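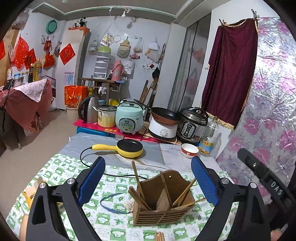 My grandmother taught me rummy with a deck so worn that you could tell the queen of clubs from across the room, and I suppose I have been chasing the feel of those cards ever since. So when a friend pressed the Wuderley two-deck set on me this spring and told me to live with it for a while before saying a word, I cleared an evening and made tea. We play at the kitchen end of things in my family, on a white tablecloth printed with green squares and leaf shapes and little cartoon figures, with the chopsticks standing in their slatted wooden holder and the frying pan with the yellow handle never far off, and I mention it because a card that only behaves itself on green baize is no use to me at all. I want to be able to pick it up off a cloth with short fingernails.

The set comes in a stiff drawer-style box, two decks side by side, one with a dark red back and one with a sort of bottle green. There's a ribbon to pull the drawer out. I am always suspicious of ribbons (they fray, and then you're left prying with a butter knife), but this one is stitched down properly at the back and hasn't budged since April. Each deck has the usual fifty-two, two jokers, and one extra card with a short history of the pattern, which I read twice and enjoyed. The drawer also has a shallow tray underneath for a score pad. The pad is thin and you will run out of it quickly if your family plays the way mine does.

Now, the cards themselves. The courts were drawn by Katalin Bárány, who worked from old Central European double-ended patterns and then, as she says on that extra card, "let them sit up a little straighter." I like them very much. The jacks have a slightly put-upon look, as if they've been waiting in a hallway, and the queen of hearts holds her flower out toward you instead of clutching it to her chest. Colors are flat and old-fashioned: a brick red, a mustard, a blue that is nearly black. Under a warm lamp that blue and the actual black run together a bit, and I did once lay down a club thinking it was a spade, though I should say I'd have done it with other decks too.

The indices are where I have a complaint, and it's a real one. They are handsome, thin, with a long elegant tail on the 9, and they are too small. In a hand of 10 cards, fanned tight, you need to see the number and the suit in the sliver at the corner, and here the suit mark sits just low enough that the next card covers part of it. I found myself spreading my hand wider and wider until my neighbor could have played it for me. My eyes aren't what they were, but my niece Nandi Nkuna is twenty-six with eyes like a hawk and she grumbled about it before I did. If you mostly play games with small hands, cribbage or euchre or the like, you won't mind. For rummy or bridge, I'd think about it.

The stock is lovely, though. It has a linen finish that is fine enough that you feel it more than see it, and the snap is firm without being stiff. My old Gendano decks, which I've bought over and over for years and still keep in the sideboard, start out slippery as fish and then go sticky all at once around the second month. These started out a little dry and have gotten better. They riffle well. They bridge well, too, once you've bent them back and forth a few times, and the edges are cut clean enough that a faro shuffle goes in from either side. I can't do a faro shuffle, I should add, but Nandi can, and she did it over and over until I asked her to deal.

I looked into the size because something about them felt different in my hand and I couldn't say what. They're a hair narrower than poker width and a touch wider than bridge width, in between, and that means they won't fit a standard clip or most card holders. My Jurken shuffler, the little hand-cranked one, takes them but chews at the corners, and I stopped after two passes. If you rely on a machine to shuffle for you, and plenty of people with sore hands do, that's worth knowing before you spend the money. The same goes for card racks with a snug groove. Ours is a loose old thing and it holds them fine.

For comparison I also got out the Abu Hammour reproduction deck that I bought a few years back, the one with the gilt edges and the square corners. That's a deck for looking at. It's gorgeous, the printing is finer than the Wuderley by a good distance, and square corners turn to fluff the minute anybody shuffles with enthusiasm. I have played with it maybe four times and felt guilty each time. I've played with the Wuderley more nights than I can remember, and the only sign of it is a slight softening on the red deck's corners and one faint crease in a six of diamonds that was sat on.

A word on the run itself, as collectors will ask. Mine is from the first printing of 700 sets, and the number is penciled inside the drawer. I've seen a later one at a club night, and the green back was noticeably lighter, closer to moss. The ace of spades was changed as well, with the maker's name moved from under the pip to inside it. I prefer the early one, but the later indices looked to me a shade heavier, and if they've kept going in that direction then my one big grumble may be on its way to being fixed. I didn't have my own deck along to lay beside it, so don't hold me to that.

Would I buy it for myself? I've already bought a second set, so yes, and I gave it to my sister, who plays patience every morning before anybody else is up and says the cards are quiet, a thing I had never thought to want in a card. I took off a star for the indices and I nearly took off another for the score pad, but that felt mean.

Four stars out of five. Posted 9/20/19. I'll add a note if the green deck starts to stick.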